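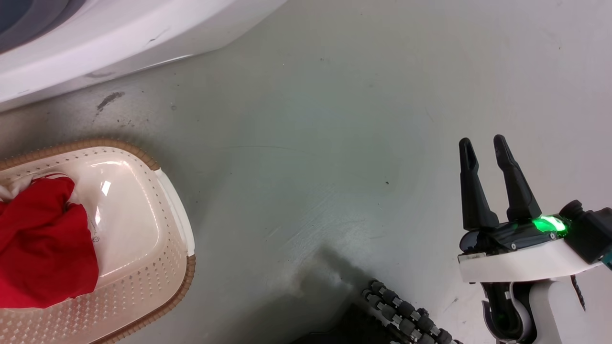 我在一家给民宿和小旅馆洗布草的洗衣房干了九年，店名叫Worndale，开在老城边上，前面收件，后面洗烘，楼上叠和打包。今年三月，老板从一家叫Jastico的公司租了机器人，负责把筐里的东西往机器里送，再从机器里取出来。地面是灰绿色的漆，磨得一道一道的，都是旧划痕，白色塑料筐搁在地上，里面一团红的挨着一块白的，夹爪张开着，离筐还有一段空地。搬运这一段活儿，从前是人弯着腰做的，现在归它。我想说的是这件事对我们几个人意味着什么，好的坏的都说。

先说好的。腰是真的轻松了。洗衣房的累，外行以为是热，其实热可以习惯，弯腰习惯不了。一筐湿床单从地上提起来，转身，塞进烘干机，再转身，一个班下来要做很多遍。我右边的腰肌劳损是第三年落下的，贴过膏药，也扎过针，都只管几天。机器人来了两个多月，我没有再请过病假。跟我同班的Tharushi Sarkar膝盖不好，蹲下去要扶着机器才站得起来，她也说晚上睡得比以前踏实。只凭这一条，我就不会站到反对的那一边去。

再说不那么好的。机器人慢。一筐小件，我几分钟就分完了，它要用39分钟，这是老板自己掐的表。慢本身不是问题，它夜里也能干，算总账不吃亏。问题在于它慢，人就得按它的节奏重新排班。以前我们早上六点到，下午两点走，中间忙一阵歇一阵，歇的时候坐在后门口喝茶。现在上班时间被切成两截，早上来收夜里的活，中午回去，傍晚再来给它备料。工时表上的小时数没有变，一天却全搭进去了。家里有孩子要接的，这种班根本上不了。我们有一位同事就是这样走的。老板没有辞退她，她自己提的，账面上这叫自愿离职。

所以每次看到有人说“自动化没有让任何人失业”，我都想问问他们是怎么算的。

还有一样变化，说出来显得小气，可我觉得要紧，就是手上的判断没有人要了。洗布草的人拿起一件东西，手一捏就知道是什么料，能不能跟别的一起洗，哪里有油渍要先处理，哪颗扣子快掉了。这些东西没有写在任何地方，是一件一件摸出来的。红的跟白的放在一个筐里，我看见了就会停一下：先分开，还是已经洗过多次不掉色了，得看是谁家的货。Akbari旅馆的红餐布头几水掉色掉得厉害，Tildale那边的就没事。这种事我们店里从来靠人记。

现在的做法是，人在上游把什么都分好，贴上标记，机器人照着送。分拣的规矩是Jastico的人来定的，写了满满一张表，贴在墙上。表写得不差，也来问过我们。但是表贴上去之后，出了错就要看有没有照表做，没有人再问你当时为什么那样判断。四月里染坏了一批枕套，40个，分拣的人完全是照表来的，表上没有写那种餐布。放在以前，这批货到了机器跟前，上机的人还会再过一遍眼。多出来的这一眼从来不算工序，也没有算过钱，所以改流程的时候就被改掉了。那批枕套最后店里赔了2000块，表上加了一行字。

我不认为这是机器人的错，它做的就是交给它的那一段。我也不太怪老板，她的难处我知道，招人的牌子在门口挂了大半年，来试工的人最长的做了九天。年轻人不愿意干，愿意干的人岁数都大了，搬不动了，总得有个办法。我反对的是另外一件事：上这套东西之前，把我们的工作拆成一步一步的人，没有在洗衣房里站满过一个班。他们看到的是提、转身、放，就把提、转身、放交出去了，剩下看不见的那些，一半压到了分拣台上，一半干脆丢了。

如果问我怎么改，我有几个想法，都不花什么大钱。

分拣台应该按技术岗给钱。现在分拣的人拿的还是杂工的工资，担的却是整条线的责任。机器人省下来的工钱，该有一部分落到这里。

班次要让上班的人一起排。夜里备料可以轮，也可以集中给愿意上晚班的人，贴补一点。一刀切成两截最省事，省的是排表人的事。

墙上那张表，要允许分拣的人当场改。谁改的签个名，月底大家一起看一遍，有道理的留下。现在改一行字要打电话，等对方上班，等对方回复，最长等过一个星期，货是不会等的。

另外，上机之前那一眼应该补回来。每一批货进机器之前，有个人走过去看一看筐里，用不了多少时间。我跟老板提过，她说试一个月看看。目前是我在看，算在我的工时里，这一点她答应得很痛快。

Tharushi说我管得太多，再过两年机器人自己就会看颜色、认料子了，到那时候这一眼也用不着。可能吧。我今年五十三，还要干几年，这几年里筐里的东西总得有人看。上个礼拜我从一筐毛巾里翻出一条Akbari的红餐布，单独放到一边去了，表上那一行还是没有写清楚头几水到底算几水，我已经打过电话，在等他们回。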